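Section 4: Loading, washing and emptying

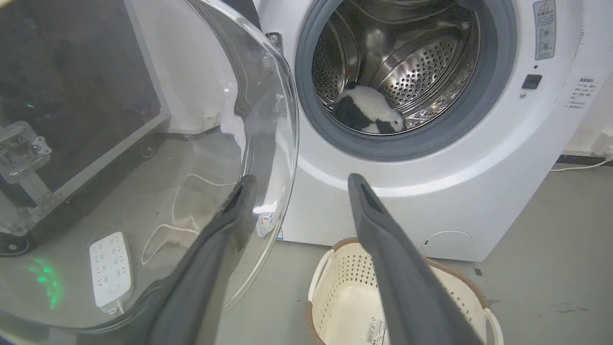

Read this section before the first proper wash. It replaces the loose sheet that came with earlier copies of the Tulell household guide, which promised "perfect results every time" and was wrong about the filter.

These steps are for front-loading machines with a round door and a rubber gasket. Button names differ from one maker to another, so where we say "cottons" or "delicates", look for the nearest thing on your own dial. Khrystyna Kobzar and Knut Wunderlich tried the steps in the shared laundry at Jesow House and struck out anything that made no difference. A fair amount went.

4.1 Before you load

1. Open the door fully and let it rest at the end of its swing. Do not lean on it, and do not hang wet towels over it while you sort the rest. The hinge has to carry the glass as it is.

2. Look in the drum. Then turn it by hand, one full turn, and look again. Socks cling to the top where you can't see them.

3. Run a finger round the inside fold of the gasket. Take out coins, hair grips, tissue and grit.

4. Read the care label on anything you have not washed before. If the label has been cut out, treat the item as delicate and wash it at 30.

5. Empty pockets, close zips, fasten hooks. Turn dark and printed things inside out. This does slow down fading, although less than the detergent adverts would like you to think.

CAUTION: Children and pets can climb into an open drum. Check inside every time before you shut the door, even if you only walked off to fetch the powder.

4.2 Soft toys, fleece and patterned cloth

Black-and-white items get a heading of their own because they account for most of the complaints we receive. The worry is that the black will run into the white. Sometimes it does.

1. Test first. Wet a hidden bit of the black with cool water, press a white cloth against it and hold for a minute. If colour comes off on the cloth, wash the item by hand, alone, in cool water, and accept that the white may never be quite white again.

2. If nothing comes off, wash at 30 on a gentle programme with a small amount of liquid detergent. Powder tends to sit in long pile and needs a second rinse.

3. For a stuffed toy, check the seams and tug the eyes. Mend anything loose beforehand. Put the toy in a zipped net bag or, failing that, a tied pillowcase.

4. Do not wash a toy that has a battery box, a sound unit or a cardboard stiffener. "Surface wash only" on a label usually means one of these is in there somewhere.

5. Add two or three light towels of a similar colour. One heavy wet thing on its own bangs about and may stop the machine spinning at all.

NOTE: Colour-catching sheets. We are often asked. Mairéad Hanrahan ran the same mixed load with and without them and could see no difference in the whites. The sheets came out grey, so they plainly pick something up. Whether that something would have landed on your shirt is another matter. Use them if you like, but don't skip step 1 on the strength of them.

4.3 How much to put in

Ignore the big number on the sticker, at least to begin with. The rated load is for dry cottons on the full cotton programme. It does not apply to fleece, wool, duvets or the quick wash.

1. For cottons, load loosely until you can just fit your hand, upright, between the washing and the top of the drum.

2. For synthetics, fill to half.

3. For wool, delicates and soft toys, fill to a third.

4. Drop things in one at a time. Balled-up sheets come out balled-up and dry in the middle.

5. Push everything clear of the gasket. Check the bottom edge in particular, as sleeves and straps slide down there while you are reaching for the door.

6. Close the door firmly until it clicks. If it does not click, open it and look for trapped cloth. Pushing harder has broken more latches than it has fixed.

4.4 Detergent and softener

1. Start with two thirds of the dose printed on the pack. The people who print the dose also sell the detergent. Go up if clothes come out dull or still smell, or if you have hard water.

2. Put powder in the main wash compartment. Liquid goes in the same place only if your drawer has a flap for it. Otherwise use a dosing cap in the drum.

3. Leave softener out of towels, sportswear and anything meant to soak up water. We would leave it out of everything, but Elfriede Steiner, who edits this guide, likes it on pillowcases and has asked for that to be recorded.

4. Do not pour vinegar in with bleach, ever. The mixture gives off a harmful gas.

NOTE: Scent beads, wash balls and magnetic discs are sold with large claims. We tested the Palell wash ball for the whole of September against plain warm water. If anyone can tell the two piles of tea towels apart, please write in.

4.5 Choosing a programme

1. Everyday clothes: 30 or 40, normal spin.

2. Towels, bedding, dishcloths: 60, full spin.

3. Delicates and toys: 30, low spin, 800 or less if your dial allows it.

4. Quick wash: for things worn once and not dirty. It freshens. It won't shift gravy, whatever the name of the programme suggests.

The "eco" setting runs for much longer and people assume it must be costing more. Heating the water takes most of the power, and eco heats it less. We were doubtful too, and Knut put a plug-in meter on it. Eco used less.

4.6 Taking the washing out

1. Wait for the lock to release. This can take a minute or two after the drum stops. Do not pull at the handle in the meantime.

2. Take things out soon. Left overnight, a load will smell, and you will be back at 4.1.

3. Turn the drum once by hand and look in again.

4. Squeeze soft toys in a dry towel, pull them into shape and dry them flat on a rack, turning them now and then. Thick stuffing can take two days. A toy that feels dry outside may still be damp in the middle, so press hard before giving it back.

5. Wipe the gasket and the glass with a dry cloth. Leave the door ajar if no small child or animal can get at it.

4.7 The filter

On many front-loaders the filter is behind a cover low on the front. Your maker's booklet will say how to open yours. Clean it every couple of months, or sooner if the machine drains slowly.

1. Switch off at the wall and let any hot water cool.

2. Lay an old towel on the floor and have a shallow dish ready. More water comes out than you expect.

3. If there is a small drain hose, empty that first. Then undo the filter slowly, a quarter turn at a time, and tighten it again whenever the dish is full.

4. Rinse the filter under the tap. Feel inside the hole for buttons and hair.

5. Screw it back until it stops. Run a short rinse and check the floor for drips before you walk away.

CAUTION: Never open the filter while there is water standing in the drum from a hot wash.

4.8 If something goes wrong

Door won't open: wait five minutes, then run a drain programme. If there is still water visible, go to 4.7.

Won't spin: the load is probably too small or all on one side. Rearrange it and try spin only.

White marks on dark clothes: too much powder, or too full. Rinse again without detergent.

Black smudges on light clothes: look in the gasket fold. It may be mould, and a hot empty wash helps a bit. Špela Berisha has tried the Cabello gasket cleaner and reports that it smells strongly and works as well as a cloth with washing-up liquid.

Error code: look it up in the maker's booklet, page by page if need be. Online lists mix up models. Code 81 in one booklet we checked does not appear in the next model's booklet at all.

Section 5 deals with tumble dryers.

We use cookies to remember your settings and to see which pages are read. Accept all | Only necessary | Manage choices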